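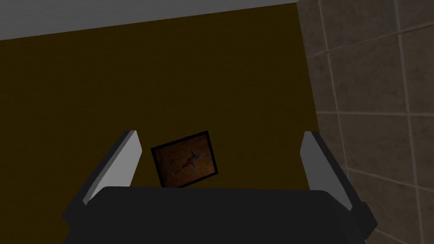
Saltberg 除湿盒 2号装 衣柜/鞋柜/书柜通用

现货。当天下午四点前付款当天发,过了四点第二天。

梅雨天又来了,老客户不用看下面,直接拍就行,配方没换,盒子换了。新客户麻烦看完再问,客服就两个人,回不过来。

规格
型号:Saltberg 2号
吸湿剂:氯化钙颗粒,无香
盒体:PP,半透明,带刻度线
吸水量:标称1,000毫升(满刻度)
适用湿度:相对湿度87%以下正常使用,再高的地方请加量或者直接上电的,别指望盒子
每箱:20盒
保质期:未拆封三年,拆了封膜就开始算了
替换包:有,单独卖,在页面最下面

跟旧款比改了什么
盒盖。旧款的盖子是卡扣的,运输途中容易松,去年夏天赔了不少。新款改螺旋盖,拧紧,有一圈硅胶垫。
透湿膜换成 Prida 的,比原来那种厚一点,手指戳不容易破。但是指甲、钥匙、猫爪还是会破,破了不保。
刻度线印在侧面了,以前印在底下,要举起来看,有客户举起来看洒了一身。抱歉。
颜色只剩白盖,灰盖停了,不要再问灰盖。

怎么用
1 拧开外盖,撕掉铝箔封膜。铝箔下面还有一层白色的膜,那层不要撕!!每年都有人撕。
2 外盖换成带孔的那个(箱子里有,单独一袋,别当包装扔了)
3 平放。不能斜,不能倒,不能挂
4 水到满刻度线就换。不到线但是颗粒全化了,也是换
5 废液倒下水道,开水龙头多冲一会。不要浇花,会死。不要倒在大理石台面和金属水槽里放着不管

放几个
单门衣柜 1盒
双门衣柜 2盒,上下各一,下面那个更要紧,潮气重
鞋柜 1盒,放最底层
书柜 每层放太占地方,放底下两层就够
地下室/车库 不推荐这款,看 Nava 系列的大桶,另一个页面
琴房、相机柜 不推荐。这些要控在一个范围里,盒子控不了,买电子防潮柜

放进去以后柜门要关。开着门放等于给整个房间除湿,几天就满了,然后来说不耐用。

多久换一次
这个真没法说死。南方梅雨季放衣柜,快的两三周,慢的一个多月。北方冬天放半年也不一定有水。看刻度,不看日子。
头几天没水正常的,颗粒先结块再出水。有时候要等一周才看见底下有水,不是坏的。

注意
液体是浓盐水,沾到皮衣、真丝、实木会留印,皮衣基本救不回来。盒子跟衣服留点距离,别压着。
沾手用清水冲。进眼睛马上用大量清水冲,冲完去医院,带上包装。
小孩宠物够不到的地方。误食不要催吐,直接去医院。
不要和漂白水、洁厕剂什么的放一起用。
不要加热,不要拿去晒,有人问晒干能不能再用,不能。
不能放冰箱。

包装和运输
整箱发,外箱五层瓦楞,里面有隔板。到货先摇一下,有水声当场拍照,别签收。签收以后说漏的,也能处理,就是慢,要走快递那边的流程。
单盒不拆卖。以前拆过,运费比货贵,大家都不划算。
偏远地区运费另算,拍之前问一句。
不发空运,液体和粉末类都不收。

价格
一箱起,五箱以上按批发价,十箱以上找 Woo-jin Won 单独报,他负责仓库和大客户,酒店、民宿、布草间的都找他。报价当周有效,原料价格在动。
开票可以,普票专票都行,税点含在里面了。抬头税号下单时候备注写清楚,写错重开要等到下个月。

售后
没拆的,七天内可退,来回运费买家出。
盒子本身有问题(裂、漏、膜破、少盖子)我们出,补发或者退款你选。少带孔盖的请先翻一下箱底,真的,十个里八个在箱底。
效果不满意的先说放在哪里、放了几盒、柜门关没关,再谈。

客户常问
有香味的有没有?没有。以前做过薰衣草,投诉比好评多,停了
能不能放车里?不建议,刹车会洒。车里用挂袋,Brunance 有一款,凝胶的,不滴水
能不能放床底?可以,平放,扫地机别去撞它
能去霉味吗?潮气下去了霉味会轻,但已经长霉的东西要先擦先洗,这个不杀菌
能去甲醛吗?不能。谁说能你去找谁买
跟小苏打比?小苏打主要去味,吸水不行
跟硅胶干燥剂比?硅胶可以烘干重复用,吸得少,适合小盒子小抽屉。这个吸得多,一次性的。两样都买的人也有
婴儿衣柜能用吗?能,放高处,外盖拧死

批次说明
四月那一批有部分外箱印错,印成了1号装,里面是2号装,东西没问题,介意的联系换箱。吸水量以盒身的标为准,不以外箱为准。
现在发的是新批次,箱子已经改过来了。

配件
替换包(颗粒+膜) 每袋一次用量,配旧款盒子也行,旧款螺纹不一样,所以盖子不通用,包通用
带孔盖 单独补,付邮费就行
硅胶垫 同上,一般不会坏,有人洗盒子冲掉了

替换步骤:倒掉废液,盒子冲干净,晾干,一定晾干,倒入颗粒,贴膜,边上按实,盖带孔盖。膜贴不平会漏气但不影响太多,贴歪了不要撕下来重贴,粘性就没了。
手上有伤口戴手套再弄。

联系
产品和用法问题:Estrella Sandoval,页面右侧留言,工作时间内回
仓库和批发:Woo-jin Won
发货问题先看物流再问,谢谢

页面更新:2018年7月15日
本页价格和库存以下单页为准,文字如有出人以实物为准。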